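Merkstead Table Service Arm
Equipment information for catering managers and facilities departments

Overview
The Merkstead Table Service Arm is a fixed-base robot arm for use at dining tables, servery counters and staff refreshment points. It is supplied as a complete installation, comprising the arm, base unit, gripper, control software and commissioning visit. The arm is intended for the clearing and sorting of small items at the table, including peelings, napkins, wrappers and light crockery.

The Table Service Arm is offered for purchase or on a rental term of 16 months. Both arrangements include the Esix control package. Existing holders of the earlier Merkstead counter model may transfer their support agreement to the new equipment without charge.

What is supplied
One arm with base unit
One gripper, fitted
Esix control package, installed and licensed for one site
Mains lead and emergency stop
Operator handbook and cleaning schedule
Two days of on-site commissioning by Jaiswal

Brackets for wall or counter mounting are available separately under the Barkari accessory range. Customers ordering brackets should state the thickness and material of the counter at the time of enquiry.

Suitability of the site
The base unit must stand on a level surface able to carry its full weight without flexing. Folding tables and tables on castors are not accepted. A clear margin of 15 cm is required behind the base for ventilation and cabling. Cables leaving the table should be routed away from seating and walkways before the commissioning visit takes place.

Condiments, utensil holders and similar articles may remain on the table during operation. Their usual positions are recorded in Esix at commissioning and may be amended afterwards by any user holding supervisor access. Glossy table surfaces are permitted. Where strong overhead lighting is reflected in the surface, the commissioning engineer may recommend an additional calibration.

Teaching and operation
New tasks are taught by guiding the arm through the required movement and confirming each grasp on the operator panel. A newly taught task should be repeated 50 times under supervision before it is released for routine use. The handbook contains a record sheet for this purpose, and the completed sheet should be kept with the maintenance log.

The Esix library holds 139 prepared movements, which may be used as supplied or adapted to the customer's own crockery. Lined bowls, shallow dishes and open trays are supported. Deep jugs and narrow-necked vessels are not.

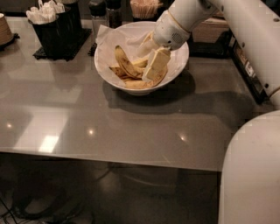 Soft and irregular items call for a lower closing force than crockery, and the setting should be checked whenever the type of waste changes. Customers handling mainly fruit and vegetable matter are advised to request the food waste profile when ordering. It can also be added later through the support desk.

Cleaning and maintenance
The outer surfaces of the gripper are to be wiped after each period of service with a damp cloth and a mild detergent. Abrasive pads, bleach and pressure sprays must not be used. An annual inspection is included for the length of the rental term and is chargeable on purchased units after the first year.

Spare parts are held in the United Kingdom. Parts ordered before noon are normally dispatched the same working day.

Enquiries
Quotations, site surveys and demonstrations are arranged through the Merkstead equipment office. Please give the number of tables to be served, the hours of operation and the name of the person responsible for electrical safety at the site. Orders for installation before the end of November should be marked for the attention of Anju Sachdeva, Equipment Supply.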